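# Setting up the wrist view in Trurkitley

I've been playing with Trurkitley, the gripper simulation kit from Dorthorpe, for most of November, and I like it a lot! It gives you a simulated arm, a two-finger gripper, a table, and a camera that rides on the wrist so you see what the fingers see. The manual covers the install well and then gets thin right when the fun starts, so these are the steps I use to go from a fresh install to a clean starting view you can build a task on.

You need a working install and a gripper model. I use the Zusau two-finger model that ships with the kit. The Amegashie one works too, but its fingers are longer and you'll have to redo the camera offset in step 3.

## 1. Make a new project

Open the launcher, pick **New project**, then **Tabletop, single arm**. Skip the demo props. They look great (there's a tiny teapot I'm very fond of), but they load with their own physics settings and those settings stick around after you delete the props.

Save the project before you touch anything else. The kit writes its default files on first save, and step 2 edits one of them.

## 2. Set the table

Open `table.cfg` and change these:

- `surface: matte_gray`
- `props: none`
- `backdrop: plain`

A plain table is a pleasure to work with early on. Objects you add later stand out, and the renderer flies. You can swap in wood grain or a checkered cloth once your grasps are working – the task files don't care.

## 3. Mount the camera

In the **Sensors** tab, add a camera and attach it to `wrist_link`. Set the offset to 8 centimeters back from the palm and tilt it 20 degrees toward the fingertips. Those are my numbers for the Zusau fingers, and I got there by trial and error over a long evening.

If the fingers fill the whole view, move the camera back in small steps. If you can't see them at all, the tilt probably has the wrong sign. I did that one twice.

## 4. Open the gripper and check the view

Type this in the console:

`gripper.open(full=True)`

Then switch the main window to **Wrist camera** and wait for the render to settle. With the soft lighting preset it goes through 4000 samples, so on an older laptop you have time to get a drink.

Look for a dark pad coming in from each side at matching heights, with the white finger links under them in the bottom corners and clear tabletop in the gap. The far edge of the table should run across near the top. A very slight tilt in that line is fine.

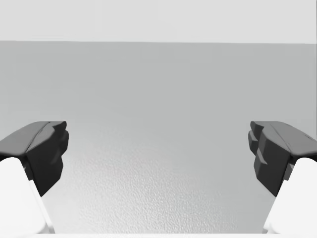
## 5. Check the pads

Zoom in on the inner edges of the pads. On the Zusau model you want to see the stepped ridges. If the edges look smooth, you've loaded the low-detail mesh, and you can fix that under **Model > Mesh quality**. I was so happy when I found that menu! Small parts behave much better in my tests with the detailed mesh, and the slowdown is minor.

Faint speckle on the tabletop is normal with the matte surface. Turn on the denoiser if it bugs you. I leave it off.

## 6. Save the pose

Click **Save as home** and give it a name you'll recognize. Every task you write can now start with `go_home("your_name")`, and resets take you back to the same open-gripper view.

My one real complaint with the kit is in this dialog: it overwrites an existing pose of the same name without asking. I keep a backup copy of `poses.cfg` in another folder.

## If something looks off

- **Black window:** the light preset didn't load. Pick it again from the list.
- **One finger higher than the other:** reset the wrist roll to zero, then reload the view.
- **Console says "no gripper":** the model is in the project but not attached to the arm. Drag it onto `wrist_link`.
- **Crash on save:** update to version 7. The older release did this to me all the time, and I haven't had it happen again.

The next thing to try is the block-stacking task in the **Extras** folder. It loads straight on top of this setup, and you only have to change the pose name on the first line.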